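Gritdale Workshop Newsletter
11 Sep 2025
198 shares

Dishes, second month

We have moved on from folding and are now teaching the two-arm station to load a dish rack. Anyone who came to the open evening will have seen the start of it. The short version is that an operator moves a pair of hand-held leader arms, the station arms copy the motion, and we record the whole thing from start to finish. One recording is one episode. We are at 289 usable episodes and the target before we train anything serious is 1000, so there is a lot of dish loading left.

Most of the 289 were done by Ruth Mapplebeck and Grigore Căpraru, working in shifts. Grigore is faster. Ruth's episodes are easier to learn from, as far as we can tell from the small test model Aurel Preda trained at the end of last month. She slows down before each grasp and closes the fingers in one movement. Grigore tends to nudge a thing into place and close on it halfway through the nudge, and the test model picked up the nudge without the close. It pushed a bowl along the table for most of a minute before we stopped it. Grigore has since changed how he does it and his newer episodes look fine.

A few things we have settled, for those who are doing the same job at Ditulik or at home:

We start every episode with the dishes in a different arrangement. In the first week we put them back in more or less the same spots because it was quicker, and the model learned the spots. Now the person who isn't driving sets the table, and the operator doesn't get a say.

Plates start out stacked. This was argued over. Lăcrămioara Manole wanted them laid out singly until the arms could manage one plate reliably, and I wanted the stack from the beginning because that is how plates come out of a cupboard. We went with the stack. Lifting the top plate by its rim takes practice with the leader arms, and our failed attempts are nearly all plates.

We kept the printed tablecloth. A plain one would be simpler for the cameras, but people have patterned tablecloths and we would like the thing to work on them. Clear glass against a pattern is the hard case. The test model was noticeably worse at reaching for the drinking glass than for anything ceramic, and Aurel thinks more glass episodes will help. We'll see.

Handles may point any way. If a mug starts with its handle toward the gripper, take it however feels natural. We tried a rule about always grasping by the body and dropped it after two days, as it made everyone stiff and slow.

Failed episodes are kept in a separate folder and marked. Please don't delete them. If you drop something and recover it cleanly, that counts as a good episode and goes in the main folder, with "recovered" in the notes. We have far too few of these.

On the hardware side, the left leader arm developed play in the wrist and Colin Nuttall has replaced the servo. Episodes recorded from number 206 on were made with the new part. If you are comparing older and newer ones you may notice the left gripper holds steadier in the later set. Colin has also asked that nobody unplug the boards at the front to make room for a laptop. There is a shelf for laptops.

The Lungu leader arms that some of you asked about have not arrived. They were promised for September and the seller now says October. When they come we will have a second pair, which means someone can practice without taking up the recording slot. Until then, new operators get the first half hour of each session to themselves and those runs are not saved.

We do need more operators. You don't have to know any programming. It takes most people an afternoon to get used to the leader arms and another to stop looking at their own hands. The work is repetitive and you will be tired after an hour, so we book people for an hour at a time. Write to Ruth with the times you can do. People coming from Culholm can share the van, which leaves early and comes back after the second session.

Whoever sets the table should mix it up between episodes, with the rack sometimes bare and sometimes already holding a cup or two.

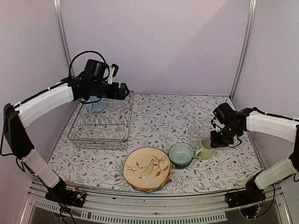

Once the rack is going well we will start on taking the dishes back out, which Lăcrămioara has offered to plan. Suggestions for what comes after that can go to her as well.

6 comments

You are receiving this newsletter because you signed up on our site. Unsubscribe at any time.
This site uses cookies to remember your settings. Accept | Decline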